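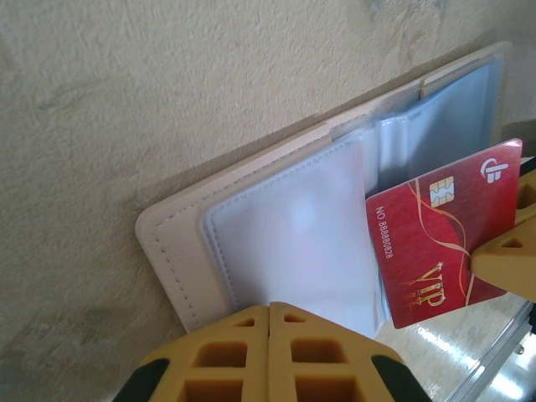 *Slide 1: card holder, open. Leave up while people sit down.*

Okay, hi everybody, come on in, there are seats down front and I promise I don't do audience participation (I do a little audience participation).

Say who I am: Vija Sproģis. I ran the membership desk at the Dultley lending library for tools and kitchen stuff, then moved over to Zirgate to do the same job for a group of swimming pools. So my whole working life has been loyalty cards, membership cards, punch cards, little bits of plastic and cardboard. The talk is called "What's In Your Wallet and Why Is It Still There." Thirty minutes, then questions.

**Opening bit, don't rush it**

I want to start with my mother's purse. My mother had a punch card for a bakery that closed when I was in middle school. She carried it for years! It had seven punches out of ten, and she used to say she was "nearly there." I asked her once what she thought was going to happen, and she said you never know, they might reopen. I think about that card all the time at work. Seven punches was a relationship, as far as she was concerned, and throwing it out would have been rude.

(Pause. People usually laugh at "rude.")

Then ask: who has a card on them right now for a place they haven't been to in over a year? Hands up. Wait for the hands. Pick somebody friendly and ask what it's for. If it's a gym, move on quick, gyms make people sad.

**Slide 2: the Dultley shoebox**

When I started at Dultley, the membership system was a shoebox. Index cards, alphabetical by last name, except for the ones filed by first name because the person before me knew them from church. We had 689 cards in there. I went through every one my first winter, with a mug of tea and a phone, and called people.

What I found out:

- 401 of them were people who still thought of themselves as members
- only 72 had borrowed anything since spring
- one man had a pressure washer of ours and had lent it to his brother in another state

So look at the gap there. Let the numbers sit on the screen a second. We'd been worrying about those 401 as if they'd left us. They hadn't left, they liked us fine, they told their neighbors about us. They just didn't need a tile cutter that month. Who needs a tile cutter every month?

This is the part where I get a bit worked up, so, drink some water.

Every piece of advice I got at that point was about "winning people back." Send them a coupon. Send them a "we miss you" email with a sad dog. I sent the sad dog email, I'm not proud of it, and I got a bunch of cancellations from people who'd been perfectly happy until I reminded them they were paying dues. Learn from my dog!

**Slide 3: three kinds of card**

I sort cards into 3 kinds. Keep this loose, it isn't science.

First there's the card that *opens* something. Pool card, library card, the thing you wave at a door. People will carry that one until the corners go, because without it they're standing outside in flip-flops.

Then there's the card that *counts* something. Coffee, sandwiches, car washes. People like these a lot more when they're already partly filled in. At Zirgate we tried a swim card with twelve boxes and two stamped at the desk when you got it, next to one with ten blank boxes. Same number of swims! The twelve-box card got finished way more often. (Don't give a percentage, we didn't run it carefully enough and somebody always asks.)

And there's the card that *says* something. You belong to the friends of the museum, you gave blood, you're a founding member of a cheese club. Those don't do a thing at the counter, and they're the last ones people throw away.

The mistake I see the most is making a card of the second kind and hoping it'll act like the third. No one feels like part of a family over a sandwich. Maybe if it's a really good sandwich.

**Slide 4: Trembridge, the app story**

Okay, so, the app. You all knew there'd be an app.

Trembridge is a garden center outside town, family place, big greenhouse, terrible parking. They asked me to help move their paper points card onto phones. I was all for it. I had slides about being all for it. We picked December because it was quiet for them apart from the trees, and I can see some of you shaking your heads already, yes, the trees. The line went out the door and into the terrible parking, and at the front of it was a very nice cashier helping a very nice man reset his password.

What I'd do now:

- Launch in a dead month. A really dead one. Ask the cashiers which it is, the office doesn't know.
- Keep taking the paper card for a year and don't make a face when somebody hands it over.
- Let people sign up at home, at the kitchen table, with their glasses on.
- Move the old points over for them. All the points, even the smudgy ones.

That last one caused a fight. The owner wanted proof for each card and I said look, if somebody walks in with a card that's been through the wash and tells you it had eight stamps, it had eight stamps. You're going to argue over a bag of potting soil? We gave everybody what they said they had. I still think that was the best money they spent all year.

**Slide 5: the counter (short, skip if running late)**

Tell the Ozoliņš story. Hardware store, two registers, same card, same discount, and one register signed up nearly everybody while the other signed up almost no one. I stood there a whole morning pretending to look at hinges. The difference was one sentence. The first register said, "Do you want me to put this on a card for you?" The second said, "Do you have a loyalty card with us?" and if you said no, that was the end of it, you felt like you'd failed a test.

Try it with the room: say both out loud, in both voices. The second voice should be tired and a little bit suspicious. I've gotten pretty good at it.

**Slide 6: what to do when you get home**

Give them homework, people like homework at these things more than they let on.

1. Go sign up for your own program as a stranger. Use a different email. Time it. If you get annoyed, write down the exact spot.
2. Read the back of your own card. The tiny print. See if the phone number still works. Ours at Dultley rang through to a fish shop.
3. Find ten members you haven't seen in a while and call them, and don't sell them anything. Ask what they'd want to borrow, or swim, or plant. Then be quiet and let them talk.
4. Pick one rule on the card and get rid of it. Expiration dates are a great place to start.

Somebody will ask about number four, so have the answer ready: yes, we dropped expiration dates at the pools. Old cards do come back. A grandmother brought in one from before the renovation and wanted to use it for her grandson, and the kid on the desk stamped it and let them in. She's there most weeks now, and she's bought the grandson a pass of his own.

**If there's time: plastic or paper?**

I get asked this every single talk. My honest preference is paper for anything that counts and plastic for anything that opens. Paper feels like it's going somewhere, you can see the stamps adding up. Plastic survives a swim bag. If you're printing paper, get the uncoated stock so the ink doesn't smear, and please, standard wallet size. Someone once gave me a round one. Where was I supposed to put it?

**Questions**

Repeat each question into the mic, I always forget. If it goes quiet, ask them for the oldest card they've got on them and let them read it out. The sign-up sheet for the handout is by the coffee, and the coffee's only there until 4, so point people that way before we wrap up.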